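Slide 9. Teleoperated demonstrations, living room set (Vitalii Nazarenko, Wollusine)

Start with the numbers. 2,978 demonstrations recorded up to February, 82 tasks, 6 operators. All by remote control. Hand-guiding was dropped early: with a person holding the forearms, the head camera sees the person as well as the task, and the policy learns to expect them.

Point out that the operator works from the head view only. No second screen. If the operator can't see the cloth, the robot can't either, and the demonstration should not depend on it.
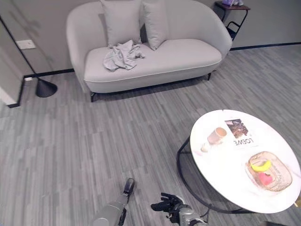
Slide 9: head camera view. Crumpled cloth on the loveseat, coffee table to the right.

Cloth task: pick up, fold once, lay on the seat. Cloth, cushions and seat are all light grey. Operators find the edge by the shadows in the folds. Expect a question on depth data here; answer is on slide 14.

Table task: the glass tray is the hard part. Approach from above, slow down before contact. Runs where the tray gets pushed are kept but tagged.

Median length of a kept run is 54 seconds. Pauses at the start are trimmed, pauses in the middle are left in.

If short of time, skip the Borine comparison and go straight to slide 11 (operator training). Holovko rig questions to the end.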